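Trastby Parish Archive: progress report to the Fliltska Fund
4 Sep 2021

Cataloguing of the tithe and drainage papers continues. Of 2000 items, 563 now have a full entry. Damp was found in 54 bundles, and these have been moved to the dry store.

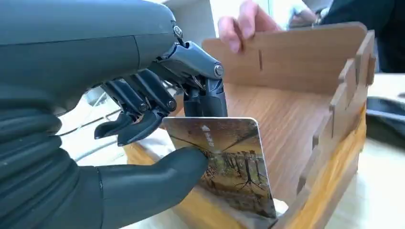

Rin Maruyama has finished the place-name index for the northern farms. Spellings before the enclosure vary, and the index gives each form with its date.
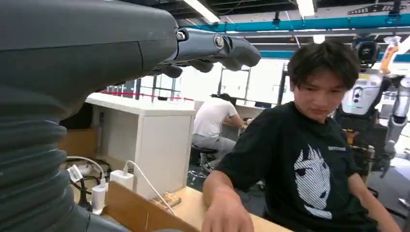 Transcription is slower than planned. The clerk's hand is small and heavily abbreviated. It is work done leaning forward with the head down, like the dark-haired young man at the tabletop, and sessions are now limited to two hours. Fredy Valderrama checks each batch.

The next 200 entries are due in November.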